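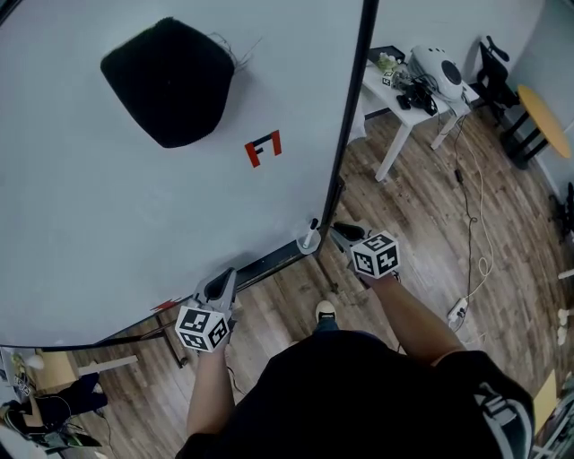 About Flaltia

We're a small games site out of Ballarat. Reviews, release news, long arguments over boss fights. Started by Kumudini Amarasinghe in a share house, after the forum she wrote for shut down and took 400 posts with it. Still a bit sore over that one.

What we cover
Mostly stuff with a story. Adventure games, odd horror, anything with too many cutscenes. Some strategy when Munshi gets his way. No mobile gambling — don't ask.

How we review
Finish it, or say we didn't. No scores out of ten, we dropped them in September and the comments have only just calmed down. If a publisher sends a code its written at the top of the review. Patches get a second look if there big enough.

Who we are
6 of us, 2 paid. Kumudini edits. Astik does the podcast, out every Tuesday, 67 episodes so far and the sound is finally OK. Diden handles news and most of the typos.

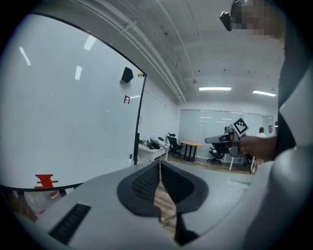
In the studio, Ballarat

Write for us
Pitches welcome, beginners too. Two paragraphs, tell us the game and your angle. We pay on publication — not heaps. Please no "top 50" lists, we've got a drawer full.

Corrections go to the same contact form. Favourite colour of controller also accepted.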